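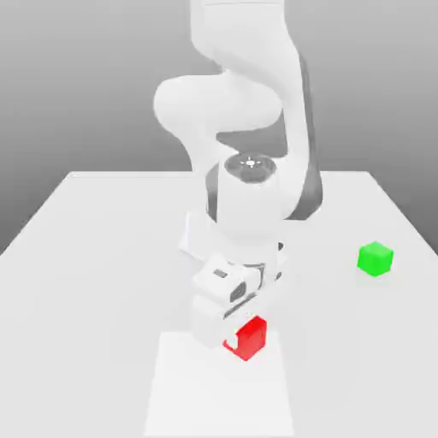
5.3 Contact faults during the approach phase

The stacking policy described in Section 4 was trained entirely in the Jondero simulator and evaluated there before any transfer to the Huaranga cell. Most of the episodes it lost were lost before the grasp closed. In Figure 5 the hand is down at table height with a fingertip against the left side of the red cube, while the green cube stands clear on the right. We call this a side contact. It matters because the approach controller has no term for lateral force, so a finger that meets the cube from the side keeps following its commanded path.

Figure 5. Side contact between a gripper finger and the red cube in simulation.

We ran 700 evaluation episodes with randomized cube positions. A side contact was logged in 26 of them. In the simulator the consequences were mild. The cube slid or turned, the policy corrected, and many of these episodes still ended in a completed stack. For that reason the fault did not show up in the success rate, and we did not look at it closely until the first week on hardware.

On the real arm the same fault stopped the cell. The rubber pads on the physical fingers grip the cube face, and the cube does not slide away as it does in Jondero. Force builds up at the wrist until the safety controller trips. During a run on a Sunday in October this happened twice within an hour, and the second stop bent a finger mount. The arm was out of use for 5 days while a replacement was made. No one was inside the fence at the time of either stop.

We traced the fault to two causes. The first was the friction value assigned to the cubes, which had been carried over from the earlier Edska task and was too low for the surfaces used in this work. The second was an offset of around 2 mm between the tool frame used in training and the one measured on the hardware. Neither was enough to trip the controller when we reproduced it alone. With both present, the trips came back.

The friction value was corrected and the tool frame was measured again with the method used for the Cundstead data. We also added a check on lateral wrist force during descent. If the force passes a set limit, the arm stops, lifts straight up, and plans the approach again. The limit was tuned by hand and we do not claim that it will suit other grippers or heavier objects.

The check has a cost. Descents are slower, and some are abandoned when the finger only brushes the cube and would have cleared it. Results with and without the check are reported separately in Section 6.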